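Participants wanted: table tidying and small-item sorting study

Tirkthorpe Household Methods, Derkora site
Posted May 14, 2018

We are recruiting adults for paid sessions on how people clear and sort small items on a table. The items are ordinary desk and household goods: pens, markers, glue sticks, puzzle cubes, shallow plates and dishes, and similar things that fit in one hand. The study is run from our Derkora site and sessions take place through the end of July.

Background

Most written advice on tidying deals with closets, drawers and whole rooms. Much less has been recorded about the table surface itself, where items from different activities end up side by side. The study looks at the order in which people pick things up, which items they group together, and whether they use a plate or dish as a container when one is within reach. Results will be used in a set of storage guidelines and in the layout of a desk organizer line being prepared by Turko.

What you will do

Each participant attends 3 sessions. At the start of a session you stand or sit at a table with a set of items already laid out. You are given a short written instruction, such as "clear the table for a meal" or "put writing items together." You then carry out the instruction at your normal pace. When you are finished you say so, the layout is noted, and the table is reset by a member of staff.

Some instructions are deliberately open. If you are asked to "make the table neat," you decide what neat means. We do not correct the result and we do not score it. In other rounds the instruction names the items and where they go, and we ask that you follow it as written even if you would do it differently at home.
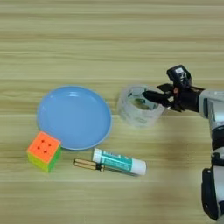 Do I have to put every item into the dish?

Only when the instruction says so; in open rounds you may leave items on the table, line them up, stack them, or use the dish for some of them and not others.

A session includes 20 rounds with a break at the halfway point. Over the full study each participant will meet layouts drawn from a pool of 300. Layouts differ in the number of items, the spacing between them, and whether items touch or overlap. A few include long, thin items placed on a diagonal, which people tend to straighten before doing anything else. Please do not try to guess which type you have been given.

Who can take part

-- Adults 18 or older.
-- Able to pick up and place light items with at least one hand. Left-handed participants are especially welcome, as they are underrepresented so far.
-- Able to read short instructions in English.
-- Able to attend all sessions at the Derkora site. Remote participation is not offered.
-- Normal color vision is not required, but please state any color vision deficiency on the form. Certain rounds refer to items by color and you will be assigned the version that uses shape instead.

People employed in professional organizing, retail display or packing work are eligible and will be placed in a separate group. Tell us your current or most recent job title when you apply. Employees of Turko, and members of their households, are not eligible.

What to wear and bring

Sleeves should be short or able to be pushed above the wrist. Remove bracelets and large rings. Bring reading glasses if you use them. Food and drinks are kept outside the session room; there is a water cooler in the hallway and a shelf for bags next to it.

Payment

Participants receive $100 for the complete set of sessions, paid by check after the last one. If you withdraw early you are paid for the sessions you attended, in equal shares. Parking behind the building is free. Travel costs are not refunded.

Records

Notes are taken on item positions before and after each round, along with the time taken and the order of handling. Your name is kept apart from these notes and is used only for scheduling and payment. You may ask for your notes to be deleted at any point before the analysis begins.

How to apply

Pick up an application form at the front desk of the Derkora site, in the Athanasiadis Building, or ask for one to be mailed to you. Return it with your available dates in July marked. State your dominant hand, your height (we set the table before you arrive), and whether you prefer to stand or sit. Incomplete forms will be sent back.

Applicants who meet the criteria will be contacted by phone with a first session time. Places are filled in the order that complete forms are received, with the exception of the left-handed group, which stays open until it is full.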